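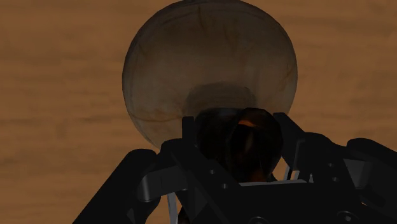 Wood grain

Wood grain is the pattern and direction of the fibers in a piece of wood. The word covers several things at once: the way the fibers run, the lines left by yearly growth, and the look of a board after it has been sawn. Few everyday materials offer so much variety, and even two boards from the same log can look wonderfully different.

How it forms

A tree in a cool climate adds a new layer under its bark each year. Wood made in spring tends to be pale and open, while wood made later in the season is darker and denser. Together they make the growth rings seen on a stump. Cut lengthwise, those same rings turn into stripes, arches and long flowing streaks. A slow-growing pine can pack 25 rings into a strip no wider than a thumb, a marvelous record of cold summers and thin soil.

Types of grain

Straight grain runs parallel to the length of the trunk and is the easiest to split and plane. Spiral grain twists around the trunk as the tree grows. In interlocked grain the twist changes direction every few years, and quartersawn boards of this kind show a beautiful ribbon stripe that seems to shift as the light moves. Wavy grain is much prized for the backs of violins.

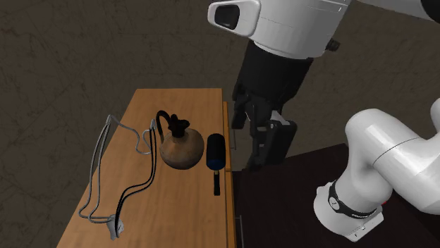

Computer-rendered wooden table with faint darker grain streaks in the top.

Effect of sawing

Flatsawn boards are cut so that the rings meet the face at a low angle, giving the familiar arches sometimes called cathedrals. Quartersawn boards show tight, even lines, and in oak they also reveal bright flecks where the rays are exposed. Quartersawn lumber usually moves less across its width as the air gets drier or damper.

Collections

Sample collections are a delight for anyone curious about the subject. The Wakby wood library, put together by the cabinetmaker Brendan Fitzgerald, holds 271 labeled samples, 12 of them from fruit trees. Each is planed on three faces so that the end, flat and quarter grain can be compared.

See also: Burl; Growth ring; Lumber; Veneer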